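Ditico Tabletop Arm Package
Sold and supported by Overgaard

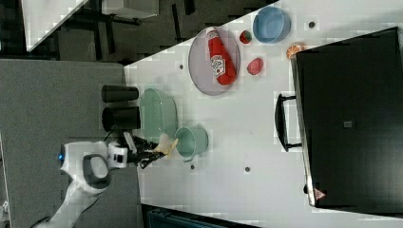 Can it clear a kitchen table by itself yet?
On a good day it gets most of the way. Expect it to put away mugs, bowls and fruit without help, and to need a person for anything thin, greasy or stacked.

What it handles now
Picking up one item at a time and placing it in a bin, on a rack or on a plate. A table of 25 mixed items takes about 7 minutes. Soft items are slower - the grip closes in small steps.

What it does not handle
Washing, wiping, folding cloth, or pouring from a full container. Clear glass is hit or miss. We do not recommend it for knives.

In the package
Arm with two-finger gripper
Controller and power supply
2 spare sets of finger pads
Table clamp and cable ties

Shop-floor use
Light kitting and bin sorting work well if parts are laid out singly. For mixed bins, ask for the Zosinance software add-on, sold separately.

Lead time and orders
Orders placed in October or later ship in the new year. Contact Ragnheiður Grímsdóttir for quotes, Bjarke Hafstein for setup and spare parts.

Page updated December 25, 2021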